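Against the Proprietary Refill

I manage fixtures and consumables for a mid-sized office building, and I have come to hold a firm view on one small matter: soap should be sold in standard containers, and dispensers should accept any of them.

The building has 22 washrooms and kitchenettes. When I took over, they were served by three systems. The Oltix units on the lower floors took a sealed cartridge with a keyed neck. The Teva units upstairs took a bag with a different valve. The remaining rooms had ordinary pump bottles, refilled from a jug. The soap in all three was close to identical: water, surfactant, salt, a preservative and a little fragrance.

The cost was not. Over one year the keyed cartridges came to $920 for the lower floors. Jug soap for the same number of rooms, with similar traffic, came to $158. I asked our Oltix sales contact to explain the gap and received a brochure on hygiene.

A counter, a pump bottle, and nothing keyed to anything. 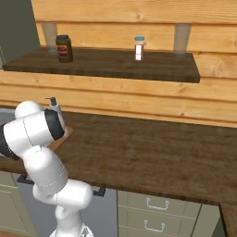
Soap dispenser bottle toward the back of a dark-brown wooden countertop, computer rendering.

The hygiene argument deserves a fair answer. Sealed cartridges do lower the risk of contamination. An open reservoir that is topped up for months without being emptied can grow bacteria, and I would not defend that practice in a clinic. But the seal is what protects the soap. The key on the neck protects the price. A sealed cartridge with a common thread would be every bit as clean.

My colleague Akinyi Muriithi disagrees with me on labor. Her point is that a cartridge swap takes seconds, while washing and refilling a bottle takes minutes, and that wages belong in the comparison. I accept this. We timed the work in July, and the difference narrowed the gap without closing it.

There is also the matter of discontinued parts. Lindqvist dropped one of its valve sizes, and a neighboring building was left with 102 wall units that could not be filled by any product on sale. The pumps worked. The housings were sound. They were removed and scrapped anyway.

Light bulbs have standard bases. Garden hoses have standard threads – and have had them for a very long time. Buyers of soap dispensers should ask for the same in writing, and decline to sign until the neck dimensions are on the page.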